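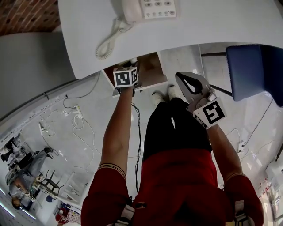 White desk with wooden drawer unit beneath, corded telephone on top

Kurnlow desk and drawer unit

The Kurnlow is a white desk supplied with a separate wooden drawer unit that stands underneath. The unit is not fixed to the desk and may be placed at either end. A corded telephone will stand on the top with room left for paperwork.

Article number: 334
Top width: 71 in
Delivery: 4 to 7 weeks
Finish: white top, wooden drawer unit

Assembly requires two people. Fit the legs before turning the desk upright. Tighten all bolts by hand, check that the top is level, then tighten fully with the key supplied. The drawer unit arrives assembled.

Cables can hang down behind the top or be clipped to the underside. Clips are sold separately. Power strips are not included. Office chairs are listed under Duman.

Small furniture from the same supplier

The Werano side table and Womano table lamp can be added to the same order. Both are delivered with the desk -- no second carriage charge applies. Vases and flowers are not supplied. The lamp is sold without a bulb.

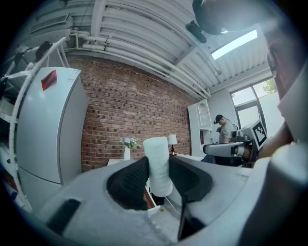 Small white side table with vase of flowers; table lamp with white shade

Care: wipe with a damp cloth and dry at once. Do not use scouring powder on white surfaces.

Trade orders: Covadonga Sarmiento
Spare parts and keys: Tülin Kozan

Prices valid from 4 July 2025.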